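NOTICE OF CONTINUED TRIAL

To the Resident, Unit 602, Clomton Court
Monday, November 2, 2020

Thank you for taking part in the home trial of the Sundqvist Counter Service. Your kitchen was entered in the program in August, and the assistant has now completed 500 hours of duty at your counter. The file number is 3605. Please use it in all letters to this office.
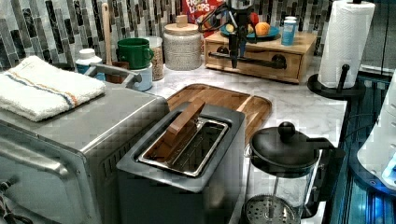
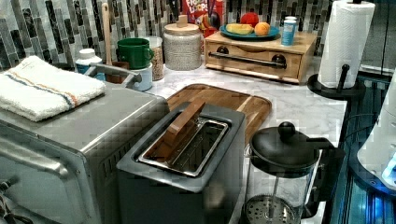
File 3605: the counter at Unit 602, with the wooden piece in the toaster slot and fruit on the teal plate.

The Company has read your letter with care. You state that the assistant performs its listed tasks well, and that you have no complaint about the towel, the plate or the cutting board. You state further that it has begun to perform a task that is not listed. Each night, after you have gone to bed, it opens the long-handled drawer, waits, and closes it again.

Our technical office at Cimgate has reviewed the night record. The record agrees with your letter. The drawer is opened at the same hour each night and remains open for five minutes. Nothing is put in and nothing is taken out. The grip is correct and the force is within the limits set out in your Service Guide.

You asked whether this is a fault. Under Section 5 of the Guide, a fault is an action that causes damage, delay or waste. The Company finds none of these. The assistant learns from the habits of the household, and it repeats what it has seen done often.

You replied by telephone that you do not open the drawer at night. You then told our agent that your late husband did, in the years before the trial, and that he kept his pills there and stood a while before taking them. The agent made a note of this and passed the note to Cimgate.

Cimgate has asked us to tell you that the assistant was not new when it came to you. It was first placed in a house in Draltska, and its memory should have been cleared before shipping. The clearing was not complete. The Company regrets the error. We are not able to say who lived in that house or what was kept there.

You may choose to have the memory cleared at no cost. The visit takes one morning, and the listed tasks will not be affected. You may also choose to leave the assistant as it is. In that case, please sign the enclosed form and return it in the envelope provided.

We have received your second letter, which crossed with ours. The form was signed. Your request that the hour be moved a little earlier, so that you may still be awake for it, has been sent to Cimgate and approved.

Office of Resident Services
Sundqvist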